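Marzo, 7.40

Retomo el diario del archivo de Carhuamaca después de nueve días sin anotar nada. La caja 14 está terminada: 72 negativos en placa de vidrio, todos de la serie de la cooperativa lanera, numerados de nuevo porque la secuencia antigua saltaba del 31 al 34 y repetía el 50. He conservado el número original en un campo aparte de la ficha. Si alguien cita el catálogo viejo, debe poder llegar al registro nuevo sin preguntar.

Resolución de captura: 2.000 píxeles por pulgada para las placas pequeñas, la mitad para las grandes. Probé a subirla en tres placas y solo aumentó el tamaño del fichero; el grano de la emulsión ya estaba resuelto. Dejo TIFF sin comprimir como copia maestra y JPEG para consulta. Las sumas de verificación se calculan al cierre de cada caja — ayer se me olvidó y hubo que repetir la copia al segundo disco.
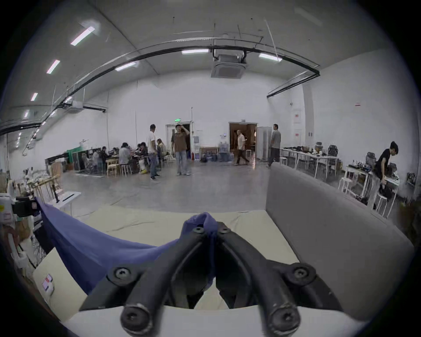

Paño azul violáceo sobre la mesa acolchada.

El préstamo de Clandach llegó a las 11.15. Son 27 sobres, dos vacíos, con rótulos a lápiz en el reverso. La letra coincide con la del libro de riego, pero no lo doy por seguro y en la ficha he puesto «autoría sin confirmar». Hay una vista de la plaza antes de que se cubriera la acequia, útil para fechar por exclusión otras cuatro que teníamos como «sin año».

Humedad relativa del depósito: 70 % a primera hora, demasiado alta. Bajó seis puntos con el deshumidificador a media potencia y la puerta cerrada. El sensor de la pared norte marca siempre más que el del estante; mañana los pongo juntos una hora y anoto la diferencia.

Pendiente el vocabulario de lugares. Lerkovau figura con tres grafías en las fichas y con una cuarta en el mapa parcelario. Tomo la del mapa como forma autorizada y paso las demás a variantes. Hanulari no tiene ese problema, aunque el topónimo designa a la vez el caserío y el molino, y habrá que separar los dos registros antes de exportar.

17.50. Exportación de prueba: once registros rechazados por el campo de derechos vacío. Corregidos ocho. Los otros tres esperan la hoja de cesión firmada.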